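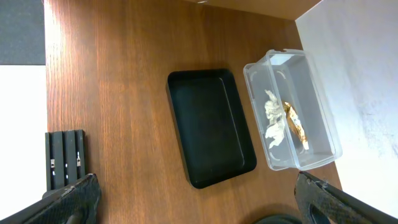

Tray (black, empty) and clear container with crumpled paper, on the wood table.

May 25, 2024
Last updated: entry revised once, mass column added

Bench notes, packaging returns, Havton job.

Tare first. Black tray without contents, balance leveled, draft door shut: 1,657 hundredths of a gram on the first reading and the same on the repeat. Clear container tared separately and written in the Zesilix sheet, row 2. I used the small balance for both. The large one still drifts after warm-up and should not be used for anything that goes into the report.

Contents of the clear container stay as they are until the sheet is filled in. Do not flatten the paper. The March batch was smoothed out before weighing and picked up skin oil, and the numbers were thrown out.

Position on the table: tray to the left, clear container to the right, narrow gap between. Long sides more or less parallel, neither one squared to the table edge. Good enough for transfer by hand.
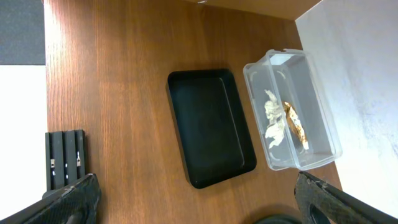 Transfer order is paper first, then whatever is left in the container. Tweezers from the flat drawer, not the serrated pair, which tear thin stock. Weigh the tray again after each piece goes in. If a reading moves by more than 2 in the last digit, wait a minute and read again before writing it down.

Shadow along the lower side of the tray makes small scraps hard to find against the black floor. Desk lamp from the left helps. The finish on the table also throws a glare in the afternoon, so do the visual check before lunch if possible.

Open items:
- clean the balance pan
- new labels for the clear containers, old ones peel
- ask Zendinach for the paper weight of the original stock

Recent entries
Balance drift, large unit
Havton returns, March batch
Butkienė method, dry sorting
Zesilix sheet, column order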